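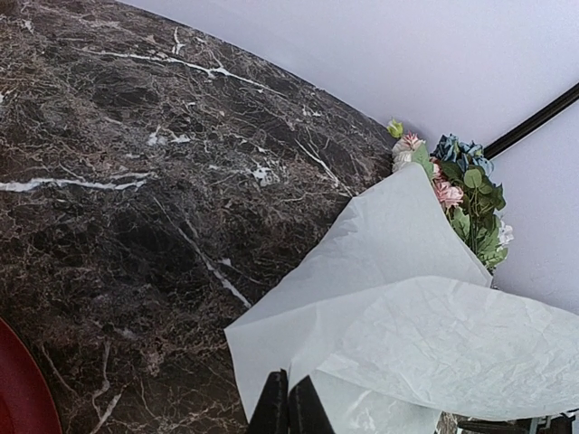
Figure 1. Marble tabletop with red plate and artificial bouquet in two layers of pale tissue.

Cillow display fit-out: progress to the end of June

1. Furniture
The dark brown marble table is in its agreed position at the pale wall. The top is polished and the curved edge has been left without a protective strip, as set out in the Oltatberg schedule. Fine veining is dense across the slab. Kanyarat Jaidee has asked that table linen be left off so that the stone stays in view.

2. Table dressing
Artificial flowers were approved in place of fresh. Wrapping is pale tissue, two sheets per bouquet, the upper folded to a cone and the lower fanned out. The tissue creases readily – replacement sheets are held in the Pidiner store. Red plates remain the chosen tableware.

3. Stock and spend
Of the 1000 tissue sheets ordered, 317 have been issued. The remainder is reserved for the Jitpraphai room. Spend on dressing is within the approved line.

4. Outstanding
Felt pads for the table base – not delivered.
Cleaning instructions for the marble – draft with K. Jaidee for comment.
Second table – supplier to confirm vein pattern before cutting.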